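Dokier 48 Gravity Water Filter Kit

Home / Camp and Bush / Water Treatment / Gravity Filters

In stock. Ships from our Kuipers Road warehouse.

Overview

The Dokier 48 is a gravity-fed water filter for small groups who need drinking water from creeks, dams, tanks and lakes. You fill the grey bag from the source, hang it from a branch or a roof rack, and let the water run down through the cartridge into the clear bag. There is no pumping and no battery. It suits a base camp, a canoe trip with a few portages, or a home emergency cupboard.

It replaces the older Toltine kit. The Toltine used a glued hose joint that was hard to repair away from home. The Dokier has push-fit joints at both ends of the cartridge, and every part can be taken off by hand. Toltine bags will fit the Dokier hose if you swap the collar (sold separately, see Spares).

What's in the kit

Source bag, grey, with roll-top closure and hanging strap
Clean bag, clear, with screw cap and tap
Hollow fibre cartridge
Hose in two lengths with shut-off clip
Pre-filter sock, washable
Backflush syringe
Mesh storage sack
Printed instructions

Before your first trip

Run two full bags of tap water through the cartridge and tip the water out. New fibres hold a little air and the first bag will be slow. Check both push-fit joints by tugging on them. If one drips, take it apart, wet the O-ring and push it home again.

Mark the clean bag with a permanent marker if you think there is any chance of a mix-up in the dark. The hoses are different widths and will only fit one way, but the caps are the same thread.

Using the filter

Pick the clearest water you can get to. Moving water is usually better than still, and the top of a pool is better than the bottom. In a dry spell you may have only a muddy soak to work with. In that case scoop the water into a billy and let it stand until the worst has settled, then pour it through the pre-filter sock into the source bag.

Hang the source bag as high as the hose allows. More height means more flow. Open the clip and let the first cupful run on the ground before you connect the clean bag. Keep the outlet end of the hose off the dirt, and keep your wet hands away from it if they have been in the creek.

The cartridge takes out bacteria, protozoa and grit. It does not take out viruses, salt, fuel, farm chemicals or the toxins from blue-green algae. Do not use it on sea water or brackish water. Downstream of towns, stockyards or mine sites, find another source. Where viruses are a concern, boil the filtered water or treat it with tablets as well.

Cleaning

Backflush at the end of each day if the water was cloudy, and at the end of the trip in any case. Fill the syringe with filtered water, fit it to the outlet and push firmly. Repeat until the water comes out of the inlet side clear. Never backflush with creek water.

For storage, backflush with a weak bleach solution, shake out what you can and leave the cartridge somewhere airy until it is dry. Bags should be stored open.

Freezing

A wet cartridge that has frozen has to be thrown out. The fibres split and there is no way to tell from the outside. On cold nights put the cartridge in a zip bag and keep it in your sleeping bag. Frost damage is not covered by warranty.

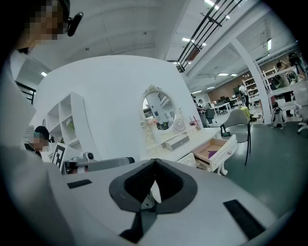

Specifications

Cartridge life: 300 litres in silty water, longer in clear water
Hose diameter, source side: wide bore
Hose diameter, clean side: narrow bore
Bag material: welded TPU
Colour: grey source bag, clear clean bag
Return period: 90 days, unused, in original packaging

Spares

Cartridge, hose set, O-ring pack, pre-filter sock, tap, syringe, Toltine collar. The Grusach inline carbon element also fits the clean side and will improve the taste of tank water. It slows the flow a fair bit, so fit it at camp and leave it off when you are filling bottles for the track.

Customer reviews

"Used it on a week of paddling in March with four of us. Tea-coloured water the whole way, but no one got sick. Backflushed every night. Wish the strap was longer, I ended up adding cord." Aisling Corrigan

"Good kit for the price. The tap on the clean bag is stiff when new. Instructions could say more about drying the cartridge, mine took days in our laundry." Nadja Stöckli

Reply from the store: The tap loosens with use. A smear of food-grade silicone grease will help. The newer instruction sheet has a longer section on drying, and we can email it to you.

Delivery

Orders are packed on weekdays. Bulky items and remote postcodes may take longer. Spares go by letter post unless you choose tracked delivery at checkout.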